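A Cheese Without Milk in Lirkberg

When I come to the small production kitchen of Hemar, Inese Ramanauskas is washing her hands for the third time in the same ten minutes. She apologizes for it and then does it again before she opens the door of the ripening room. It is early in the morning and the room smells of mushrooms and a little of bread.

Ramanauskas makes cheese from sunflower seeds. She does not like the word "alternative" and she also does not like "cheeze" with a letter z. On the label it says "ripened sunflower seed product," as the rules in our country require it, but in the kitchen everybody says cheese, and I will do the same in this text.

She grew up with dairy. Her grandparents kept two cows, and she tells me that as a child she could recognize the milk of each one. "People expect from me a dramatic story, that I saw something terrible and stopped," she says. "I did not see anything terrible. I stopped eating meat as a student, because it was expensive, and milk I stopped much later, nine years ago. The cheese was the last thing. For one winter I was eating everything vegan and also cheese, and I told people I am vegan. It was not correct, I know."

The first attempts were with cashews, as in most recipes. They tasted good, she says, but the price was high and she was not comfortable with how far the nuts had to travel. Almonds she found too sweet. Sunflower seeds were cheap and grew two hours from her home, but they had a different problem. If they are not treated in the right way, the paste becomes green.

"Green like a pond," says Ramanauskas. "I served it to my sister and she asked if it is pesto. She put it on pasta. She still asks me when I will make the pesto again."

The solution took her most of a year. She will not explain all of it, only that the seeds are soaked in slightly acidic water and that the temperature must stay low. After this come the cultures, the salt, the molds and the waiting. The white cheese with the soft rind is called Nolludach and it is now the best known of her products. One wheel weighs 185 grams. I ask why not a round number, and she shows me the form, which she bought from a dairy that was closing. The form holds what it holds.

For the first years there was no shop and no website. Customers wrote to her private number, and she answered them between stirring and packing.

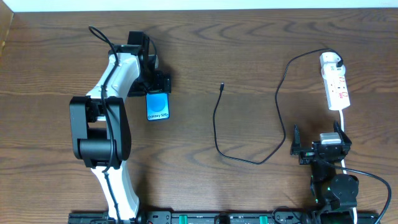
A smartphone and a black charging cable at a wooden table.

"I was sleeping with these messages," she remembers. "Someone wants two wheels, someone wants to know if it melts, someone sends me a photo of a toast. I answered all of them, also the toast." Today orders are taken until four in the afternoon, and after this hour she does not look.

Does it melt? She laughs, because it is still the most frequent question. Nolludach becomes soft in the oven and the rind gets brown, but it does not make strings. For pizza she recommends to put it on in the last minutes. She has tried starches and other additions which make the strings, and she decided against them. "Then the list of ingredients is longer than the cheese. I prefer that you are a little disappointed on the pizza and very happy on the bread."

The big change came in April, when Riviere, the delicatessen on the market square, agreed to take her cheese for its counter. The owner had one condition: it should lie between the other cheeses and not in a separate vegan corner. Ramanauskas was afraid of this. She thought that customers would buy it by mistake and be angry. The shop put a clear sign, "100 percent plant," and she stood there herself on the first morning with small pieces on a board.

"One gentleman ate four pieces and then he read the sign," she says. "He looked at me as if I had taken his wallet. Then he took the fifth piece. He did not buy anything, but he comes back to eat pieces."

Not everything goes well. A blue variety, which she had promised for the holidays, developed a bitter taste and she had to throw away the complete batch. The electricity for the ripening room costs more than the seeds. Some vegan customers have also criticized her for selling beside dairy products, and one of them wrote her a long letter. She keeps it in a drawer and says that she agrees with half of it.

"I understand this feeling. I would also like a shop where there is only our food. But my neighbor will not go into that shop. He goes to Riviere for his ham, and he sees my cheese there."

I ask what she misses from before, if anything. She thinks for a long time and turns over a few wheels on the shelf while she is thinking. The smell of a warm cow stall in winter, she says at last. Of the food, maybe only the smoked curd her grandmother made, which was hard and salty and had to be cut with a strong knife. She has started to work on this too, with pressed seeds and alder wood. The first piece is hanging behind the kitchen, under the roof, and she does not let me taste it.

Hemar cheeses are sold at Riviere in Lirkberg and can be collected from the kitchen in the mornings. Please bring your own bag.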